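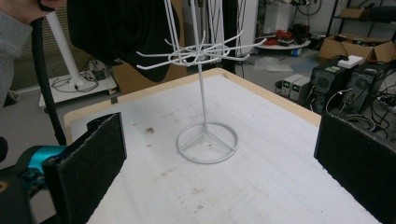
Nives Gatti
Maintainer, Plulter

Plulter: what sellers call a color

Plulter is a small table of color words taken from secondhand clothing listings. It has 156 rows. Each row is one listing, with the seller's word for the color, the garment type, and the word a second reader picked after looking at the garment in daylight. The two words disagree more often than you'd hope, and "taupe" is involved in most of the fights.

The listings came from Farina, a neighborhood resale board that closed in October. Sellers agreed to let us keep their wording. Prices, names and the long stories about weight loss were removed.

Files

plulter.csv is the table.
words.txt lists every color word once, in alphabetical order, including "greige," which I typed under protest.
notes.txt holds remarks that didn't fit in a column.

Columns

seller_word: copied as written, typos and all. "Burgandy" stays.
reader_word: one word, lowercase.
garment: coat, dress, shirt, trousers or other. Capes are other.
light: window, lamp or unknown. This is where the listing photo was taken, according to the seller.

How the second reading worked

Nithin Rodrigues did all of it, in sittings of 12 garments with a break between them. He never saw the seller's word first. He was allowed to write "don't know," and used this freedom mainly on things the sellers called "sea."

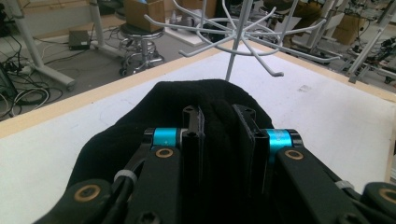
Black is the easiest word in the table to agree on and the hardest to learn anything from. Sellers write "black," "jet black," "true black" and, in one listing, "black black," which I have left alone out of respect. The reader wrote "black" for all of them. Bunched up, a piece like the crumpled one in the picture would get the same answer, and I would not want to argue with it. Navy is another matter. If you are training anything to tell navy from black, please use a bigger table than this one.

Known problems

Nithin is one person with one pair of eyes. He calls a lot of things brown.
The first 50 rows have no light value. I added the column afterward.
Row order follows the old Farina pages and means nothing.
There are 3 duplicate coats. They were relisted under new colors, so I kept them.

Changes

The current version fixes a stray comma in "off, white." Earlier copies load badly in Studus.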